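Kalora Collection – Cataloguing and Condition Project
Progress report no. 4
2018-10-09

Purpose of this report

This report covers work carried out since the March report on the cataloguing of the Kalora collection of ceramic animal figures and related studio pottery. It sets out progress against the agreed schedule, spending to date, and matters on which the funder's advice is sought.

Work completed

The Plaka figures are now fully catalogued. The group comprises 71 pieces, mostly farm animals and dogs, with a smaller number of birds. Each entry records height, length, glaze colour, base marks, model number where one is present, and any damage or repair. Heights are taken to the highest point of the figure, including ears and horns, and lengths are taken nose to tail. The earlier card index did not state how measurements were made, and differences of up to a centimetre between the cards and the new entries should be read with that in mind.

Condition grades follow the four-step scale approved last year. Restored pieces are graded on the original material and carry a separate restoration code. This has slowed data entry slightly, but it allows a figure with a re-glued leg to be told apart from one with a factory flaw. Overpainting on the matt-glazed pieces was checked under ultraviolet light in the store. Several repairs not mentioned in the card index were found this way and have been added to the record.

Factory seconds are now listed under their own heading. The old index mixed them with damaged stock, and the two had been valued on the same basis.

Work in progress

Cataloguing of the Oltesow pottery has started. Base marks on these wares are less consistent than on the Plaka figures – impressed on early pieces, printed on later ones, and missing altogether on some of the small vases. Unmarked pieces are being entered as "attributed" until they can be compared with the marked examples. No attribution will be published in the online listing before that comparison is done.
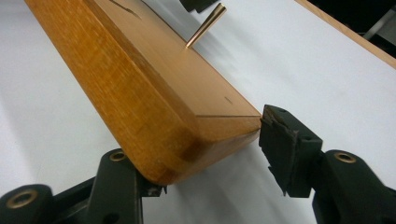
Wood block, rounded edges. Staining low on the end face.

Storage and packing

The figures have been moved out of newspaper and into acid-free tissue, with foam cut to shape for horses, deer and other thin-legged models. No piece is now stored on its side. Boxes are labelled on two faces with the catalogue range and the highest restoration code inside, so that fragile contents can be identified without opening the lid.

One breakage occurred during the move. The ear of a seated hare, previously repaired, came away along the old join. The fragment has been kept with the figure and the entry amended. Handling instructions now require restored pieces to be lifted with two hands from the base.

Database

The Brito database has been in use for the whole of this period. The import of the card index left duplicate records wherever a figure had been re-numbered. These have been merged by hand, and the old number is kept in a searchable field. Image files are named by catalogue number. The export to spreadsheet still drops accented characters in the maker field, and the fault has been reported to the supplier.

Budget

The packing materials line was set at $3,000 and has been fully spent. The overspend on foam was met from the savings on boxes, which were bought in bulk. Photography remains under budget, and we ask that the balance be carried into the next period to cover the Oltesow wares. The insurance revaluation has not been invoiced.

Risks

The main risk to the schedule is the number of unmarked Oltesow pieces. If comparison with marked examples does not settle them, an outside opinion will be needed, and no allowance has been made for this in the current budget. A second risk is humidity in the lower store, where readings went above the agreed limit on 3 occasions. Glazed ware is not greatly affected, but the paper labels on some bases are. The dehumidifier has been serviced and the readings will be included in the next report.

Decisions requested

1. Approval to carry forward the unspent photography balance.
2. Advice on whether factory seconds should appear in the online listing or in the internal catalogue only.
3. Agreement to move the deadline for the Oltesow pottery to the end of March.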